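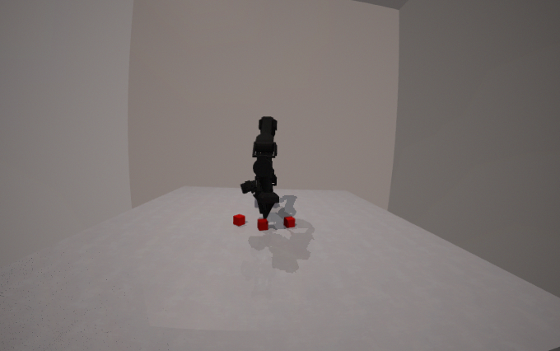
Zsófia Erdős thought we should have skipped the rocket garden and gone straight to the test stand, and having done both I'd say she had a point. The queue for the garden ate most of the morning. More on that further down.

So. Open day at Stetine, July 30, 2022. Writing this on the bus back with 10 percent battery so forgive the spelling.

Got there before the gates opened and still ended up behind a scout troop. Security is slow but polite. Bag check, badge, then a safety talk in a tent with very bad sound. The short version: stay inside the painted lines, don't touch anything with a red tag, no running. A kid ran right away.

Rocket garden first. Old sounding rockets on stands, most of them repainted, one left the way it came back from the range with the paint scorched off one side. That was the best one by a mile. The signs give you the height and the year and nothing about what flew on board. Would of liked more on that.

Then the assembly hall. You walk along a raised gallery with glass down one side and look down at the Wendska upper stage, or what there is of it – tanks joined, no engine yet, lots of orange straps. Kgomotso Ngubane was our guide for this bit and she was very good. Talks fast, answers what you asked. Somebody wanted to know why the launch slipped again and she said valves. Just that, valves. Then she explained it properly: the supplier changed a seal, the new seal went stiff in cold testing, and all of them had to come out and go back for rework. 54 valves. She said the team had a spreadsheet for them that people had started to have dreams about.

Next flight is down for June if the retest goes well. She wouldn't promise.

Lunch. Skip the hot food tent, long line, the chili was gone by the time I got to the front. The sandwich van by parking lot C is fine and takes cards.

Test stand in the afternoon, the bus takes you out there in groups. You sign a form. No firing for visitors anymore, which I knew, but some folks on our bus didn't and there was grumbling. What you get is a walk around the concrete trench, a look in the control room (old consoles along the back, new screens in front) and a recording of the last firing played through big speakers. Louder than I expected. It ran 337 seconds, they only played the final minute. You feel it in your teeth.

Tumelo Lekota runs the stand and took questions outside in the full sun for a good long time. Things I wrote down:

Water for the deluge comes from their own pond. They refill it from a well and it takes two days.

The burn marks on the far wall are from a bad start years ago. No one hurt. They left them there on purpose.

They'd like a second stand. Money.

Last stop was the capsule mockup and I nearly missed it, it's behind the Willunix building and the arrow on the map points the wrong way. Four seats, you can climb in if you're under the height limit. I'm not. My sister did and says the hatch is tighter than it looks and the seat is comfy for a minute and then it isnt.

The splashdown talk in the same building was half empty, a shame. Fionnuala Kinsella on recovery boats – how they wait, how far out, what they do when the waves get too high and everyone has to sit in the capsule feeling sick. Great stories. She had a piece of parachute line to pass around, much thinner than I'd pictured.

Practical stuff for next year. Bring a hat. Book the test stand bus when you get your ticket, the slots at the gate were all gone early. Do the stand first, hall second, garden whenever. The gift shop closes an hour before everything else and I found that out at the door, so no patch for me.

Bus is pulling in. Pictures of the scorched one tomorrow if they came out.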